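ホーム > ニュース > プレスリリース
2018年7月　Stirnau 広報

Stirnau、家事動作の教示データ「Jinholm」を公開　手本と遠隔操作の両方を収録

Stirnauは、ロボットに家事を教えるための教示データ集「Jinholm」の提供を開始します。研究機関、開発企業向け。申し込みは本日から。

収録は1547件、作業の種類は121。詰め替え、ふた閉め、布たたみ、棚の片付けなど。どれも一般の住まいにある机や台所で行った作業です。専用スタジオは使っていません。

教示の方法は二つ。

一つは手本方式。人が自分の手で作業し、頭の高さの視点から記録します。手袋やマーカーはなし。普段着のまま、普段の速さで。

もう一つは遠隔操作方式。操作者が離れた場所から双腕機「Irnov」を動かし、同じ作業をやってみせます。関節角、把持力、指令値をまとめて保存。手本方式の記録と作業名でひも付けてあるので、人の動きと機械の動きを並べて比べられます。

当社がこれまで受けた相談で多かったのは、遠隔操作だけでは件数が伸びないという声でした。操作者の訓練に時間がかかる。機体も空かない。一方、手本だけだと力の情報が足りない。Jinholmは両方をそろえ、足りないところを互いに補うう構成としました。

収録には失敗した試行も残しています。こぼした、落とした、持ち直した。成否の札は人手で付けており、失敗だけを抜き出すことも可能です。やり直しの動きを学ばせたいという利用者にはこちらを勧めます。

試験提供はHijaziの研究拠点で先行して行いました。期間は14週間。届いた要望のうち、作業の区切り時刻の追加と、左右の手の別の表記は今回の版に反映ずみ。音声の収録は次版に回します。

詰め替え作業は、両手の役割がはっきり分かれる例として重点的に集めました。片手で容器を支え、もう片方で傾けて注ぐ。傾け方は中身の残り具合で変わり、柔らかい容器なら握り方も変わります。数値で書き下すのが難しく、手本で示すのに向いた作業てす。

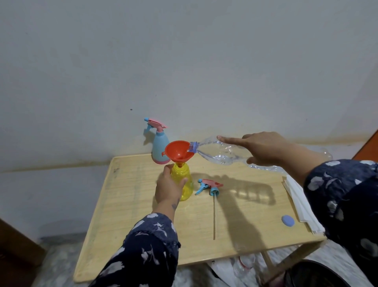

先行利用したHijaziの担当者からは、注ぐ作業は遠隔操作だと手元の感覚がつかみにくく、先に人の手本を何本か見てから操縦席に座ると操作が落ち着く、との感想が寄せられました。ただ、透明な容器は水面の位置を読み取りにくく、手本の側にも重さの記録がほしいとのことです。当社では、はかりを併用した収録を検討しています。

提供形態はダウンロードのみ。評価用の小規模版は無償、全件版は有償で、価格は利用規模により個別見積り。Irnovの貸し出しは8月に受付を始めます。

次版では収録を2000件まで増やす計画です。追加する作業の希望は、申し込みフォームの備考欄へ。

本件に関する問い合わせ：Stirnau 広報窓口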